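Custody suite walk-round, Latadham police station
Monthly safety checklist, with comments
Done 5 Jun 2024, early shift

1. Cell call buttons. PASS. All sound at the desk. The one in cell 3 also sounds in the car park, as it did in January.

2. Ligature points. PASS, after the hatch in cell 2 was filed down. Begum sent a fitter and then, separately, the file.

3. Mattresses and blankets. FAIL. 20 on the stock sheet, 19 on the shelf. The missing blanket has been missing longer than some of us have worked here.

4. Cell cameras. PASS with a grumble. Picture is clear, but the Drelolis clock runs fast, so on paper we check on people before they arrive.

5. Property store. FAIL. Shelf bracket loose above the sealed bags. Seal numbers run in order up to 2,491, where the roll was changed and a new numbering system was born.

6. Interview room recorder. PASS. Door still squeaks on every recording. Solicitors have begun to mention it.

7. First aid kit. PASS. Plasters are all in the tiny size - please order some for adults.

8. Fire doors. FAIL. Rear corridor door wedged open with the fire safety folder. Folder in good condition.

9. Van dock. PASS. Horell have repainted the yellow line, straight this time.

10. Kitchen. PASS. Wipe up your crumbs, and shut the microwave when you walk off.

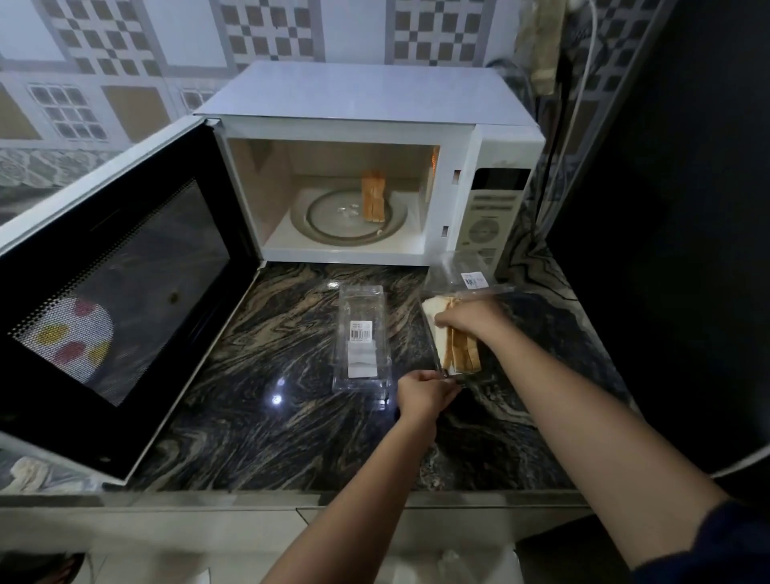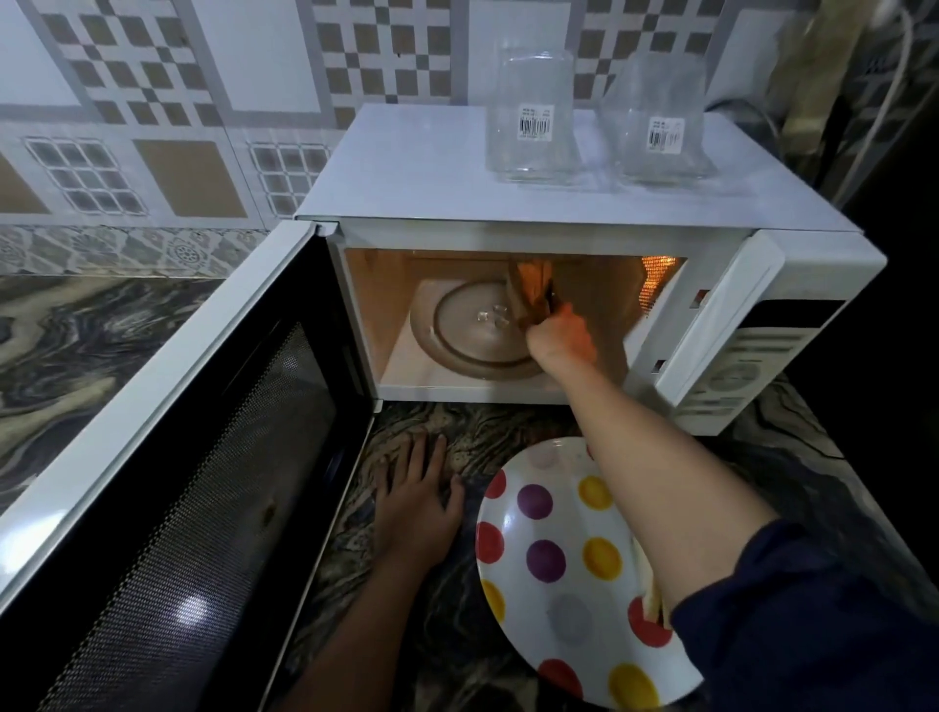
Who can sign off a cell after a fault has been put right?
The custody sergeant on duty, once the repair has been looked at in person. A text from the fitter saying "all done" doesn't count, and the cell stays out of use until the sheet is signed. Signed sheets go in the blue tray at the desk, the fire safety folder being busy elsewhere.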